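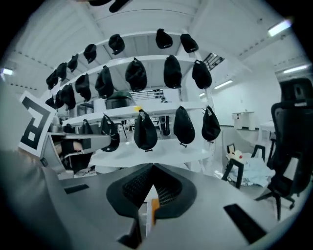
BODPORT — A machine that can tidy a rack of caps is still a long way from earning its keep, says a shop owner who has sat through the sales pitch.

Bradden, which sells stockroom automation, has told retailers its Watard system will take over shelf work by August. Usa Sukprasert, who runs a hat store in Bodport, watched a 30-minute demonstration and left unconvinced.

"It moved 3 caps and then needed a person," she said. "My newest clerk does 40 before her coffee."

Takumi Maruyama, an engineer at Bradden, said soft goods remain hard to handle because they fold and snag. He would not give an error rate or say how many stores have signed up.

The company is asking $3,000 a month. Sukprasert said she has no plans to pay it.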